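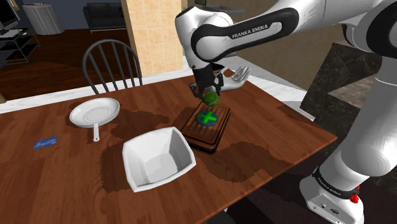
Week 5: House rules for tabletop tasks in simulation

Okay, so by now everybody has Diltus installed and everybody has made the arm throw something across the room (if you haven't, go do it, it's great fun and you should get it out of your system). This week we slow down a bit. I want to talk about how we set up a task, how we run it, and how we write it down so that somebody in another group can get the same numbers we got. These notes go with the session in room 505. If you missed it, read them with the starter scene open.

Our running task is still the kitchen table one: pick up the green ball, put it in the white square bowl, leave everything else where it was. It sounds like nothing. Last year it ate half the term.

Where the rules come from

People ask me every year which standard applies to us. For a physical arm in a workplace you'd start with ISO 10218, the one for industrial robots, and then ISO/TS 15066 if people are going to share the space with it. Both are about keeping humans in one piece. A simulated arm can't hurt anyone, so neither document was written with your laptop in mind.

I still want you to read the sections on risk assessment, and here is why. The habit of sitting down beforehand and writing out what could go wrong, how badly, and what you'd do about it carries over perfectly well. Also some of you will move to the hardware lab after the break, and a policy that learned to slam its fingers into a tabletop in simulation will cheerfully do the same to a real tabletop.

Everything else below is our own. Kirsty Lightfoot and I wrote the first version on a train to Bragança, and it's been patched every August after that by whoever was most annoyed at the time.

Rule 1. Write the success test before you run anything

Not a sentence, please! A test the simulator can evaluate. "Ball is in the bowl" has to become something like: ball center is inside the inner walls, ball is below the rim, ball speed is close to zero, fingers are open and clear of it. Put it in the task file and have a partner try to break it.

Ferhat Keskin's group had a lovely one where the check only looked at the ball's position from above. The arm learned to hold the ball over the bowl and stay there forever. Perfect score, ball never let go. Nothing wrong with the learning at all, the test was just bad.

If you have to change the test halfway through, fine, it happens to me too. Change the version number and throw out the old results. Don't mix them.

Rule 2. Name the things you're supposed to leave alone

A cluttered table is the whole point of this scene. You've got the grooved board, the pan with its handle pointing toward the near edge, another bowl farther back behind the gripper, a little blue card lying flat. The task sentence mentions the ball and one bowl. Your task file has to mention all of it.

For each object, decide if it's a target, a container, or a bystander. Bystanders get a movement limit, and going over the limit is a failed episode even if the ball ended up in the right place. I know that feels harsh. Kieran Pickering argued with me about it for most of an afternoon, and we ended up with two scores, strict and loose, and you report both. I can live with that.

And when there are two bowls in the scene, say which one. "The bowl" is not good enough. "The white square bowl" is.

Rule 3. Freeze your scene, then vary it on purpose

Save a reference layout and never touch it. Then make your variations from that layout with a script, with the random seed written to the log. No dragging things around by hand and then forgetting where they were. Vary one kind of thing at a time to start with: where the ball is, then where the bowl is, then the lights.

Lights deserve a paragraph. Shadows in a rendered scene can come out with jagged, stair-steppy edges, and a vision policy will happily learn those edges as if they were part of the table. If your success rate drops when you move a lamp, you've learned something useful, so put it in the report. Please don't quietly put the lamp back.

Rule 4. Check from more than one camera

I want at least a room view and a close view near the gripper for every run you hand in. The room view tells you what the arm was up to. The close view tells you how the fingers met the thing, or didn't, and that's where most of the arguments get settled. A grasp that looks dead center from across the table can be way off when you get in close.

Before you start a batch, pull one still from each camera at the first step and look at it. With your eyes, at full size. Is the target in view? How much of it? If it's sitting near the border of the close view, write that down, and think about whether the policy has enough to go on. If part of an object is hidden behind a finger, write that down as well. 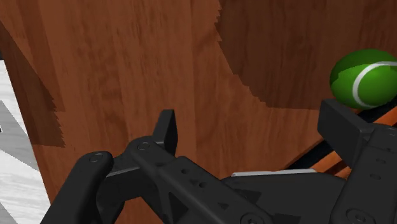

Then label your stills with the episode number and the step, and keep them in the same folder as the log. Tia Tindall's naming scheme is the one we use (episode, camera, step, in that order, with underscores). I've tried to invent a nicer one twice and gone back to hers both times.

One more thing on cameras. Don't move them between batches. If you must, save the new pose under a new name and rerun your baseline. A camera that slid over a tiny bit while you were poking at the settings is the single most common reason two groups come to me with results that don't agree.

Rule 5. Fixed budget, fixed count

Each episode gets 30 seconds of simulated time. When the clock runs out it's a failure, no extensions, even if the fingers were just about to close. Each condition gets 64 episodes. You decide that before you start and you run all of them – no stopping early because it's going well, and no sneaking in a few extra because it isn't.

Crashes count too. If the physics blows up and the ball shoots through the table, that episode goes down as "simulator fault" in its own column. Don't delete it. If you end up with more than 10 in one condition, stop and come see me, something's off with your contact settings and I'd like to catch it before you burn a night of computing.

Rule 6. Treat the arm as if it were real

By that I mean keep the joint limits on, keep the speed limits on, and keep collision checking on for the fingers against the table and against the board. It's very tempting to switch these off when training is slow. Kelly Dobson let me use her story for this one: she switched off finger-to-table contact to speed up a test, forgot, and trained for a whole weekend. The policy came up from underneath to get the ball. Gorgeous motion, completely useless.

My suggestion is to print the safety settings at the top of every log so you can't miss them. The Tradum logger does it if you set the header option to full.

Rule 7. Say what it is

In your report, write "in simulation" in the title or the first line, and again in the caption of any figure. Rendered scenes are good enough these days that a reader skimming your plots may take them for lab results. Don't let that happen by accident. Same goes for slides, posters and the video you send your parents.

What to hand in

Your task file, with the success test and the full object list.
The reference layout and the script that makes the variations.
Logs for every episode, faults included.
First-step stills from both cameras.
One page of writing. One! I'd like to hear what failed and what you think was going on, and you can skip the history of robotics.

Upload it all to your group's folder on Sasow. Swap with the group to your left before you submit, and have them rerun one condition from your files only, with no help from you. If they get stuck, fix whatever they got stuck on and note it at the bottom of your page.

Reading for next time

The risk assessment part of ISO 10218 (library copy, behind the desk, ask for it by number) and chapter two of the course reader. Bring one failed episode you can't explain. We'll put a few of them up on the big screen and go through them together, so pick a good weird one.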